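Valwood Forum > Sorting and Storage
Topic: Green clown thing – what is it?
Page 11 of 14

jarix
Clearing out the drawer and found this. Green, rounded corners, thick lime rim. There's a line of tiny print above the clown that I can't read. Phone case or a lid?

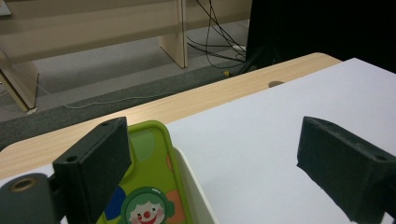
Page 11

pottingshed
Lid, I'd say. We had lunch tubs with a raised rim like that.

arnari_fan
Disagree. Looks like a phone case to me. Try an old phone in it before you bin it.

pottingshed
It's by a white tray though. Does it fit on that?

jarix
Haven't tried. The tray is from a different drawer, so I doubt it.

mossy100
Try a magnifying glass on the print – could be a maker's name. I like the red nose and the green hair.

arnari_fan
Keep it either way. The charity shop will take it in August.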